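# Keeping your cut stems going in a Dollum vase

I've had my Dollum for two springs now and I still fiddle with it more than I should, so this section is the routine I've settled on. It assumes you've already unpacked the reservoir and clicked the base ring on.

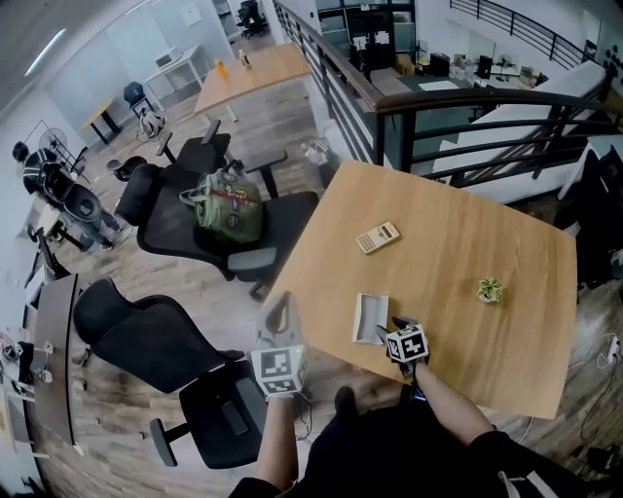 ## Filling and first arrangement

1. Wash the reservoir in warm soapy water, even if it's new. Rinse it twice – any soap left behind makes a froth and tulips seem to hate it.
2. Fill with cool tap water up to the lower line. The upper line is for the big stuff like branches and lilac, and you'll get a wet sideboard if you use it for anything smaller.
3. Add 5 ml of Skirker feed and give it a stir. (I use a chopstick!)
4. Strip off every leaf that would sit under the water.
5. Cut the stems at a slant with proper snips. Kitchen scissors squash them.
6. Push your thickest stems through the outer holes of the grid first, then work inwards. Ranunculus and anything floppy goes in the middle where it has neighbours to lean on.

**Note:** Daffodils want a vase to themselves for the first 12 hours. After that you can move them in with the others, but don't cut them again or the sap starts up once more.

## Topping up

7. Check the level every day for the first week. Tulips drink like mad, and mine had drained the thing by the second morning last March.
8. Change all the water every two days and put in fresh feed each time.
9. Lift the grid out with the flowers still in it, holding it by the two side tabs. Emil Widmer taught me to do this over the sink, after I'd ruined a perfectly good rug.

**Caution:** Lilies are dangerous to cats. If you've got one, leave lilies out of the arrangement altogether, and don't let it drink from the reservoir whatever's in there.

**Caution:** Don't put the grid in the dishwasher. It warps, and then the base ring won't click. Meinrad Gisler managed to bend his back with hot water and a rolling pin, but I'd just order a spare.

If the water's gone cloudy before the second day, go back to step 1 and scrub the corners of the reservoir with a bottle brush.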